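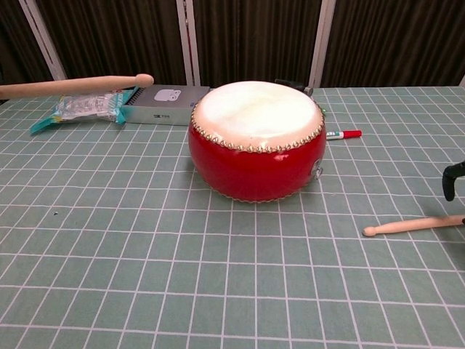
A red drum and two wooden drumsticks on a green mat, with one finger of a robot's gripper at the right.

How does a robot learn to play a drum?

You can tell a friend, "Pick up the stick and hit the drum." A robot needs more help than that. It has to work out where the stick is, how to hold it, and how hard to swing.

Bülent Güneş and Eylül Karakaya study this problem at the Duman lab in Caltwood. They use a method called learning from examples. A person does the job many times while cameras and sensors record each try. One recorded try is called a demonstration.

A computer then looks for patterns in all the demonstrations. It compares what the cameras saw with how the hand moved. After a lot of practice on the computer, the robot gets a turn.

The team wanted to know if other objects on the table make the job harder. They trained the robot in 2 ways. The first way used 301 demonstrations with only the drum and the sticks. The second way used 957 demonstrations, and many of those had extra things nearby, such as a marker, a small box, or a plastic bag.

The robot trained the second way picked up the correct object more often. The first robot sometimes reached for the marker, which is long and thin like a stick.

There is still a question to answer. The second robot had more demonstrations as well as more clutter, so either one could have helped. The next test will use the same number for both.

Words to know
Demonstration: one recorded try at a job
Gripper: the part of a robot that holds things
Clutter: extra objects that are not part of the job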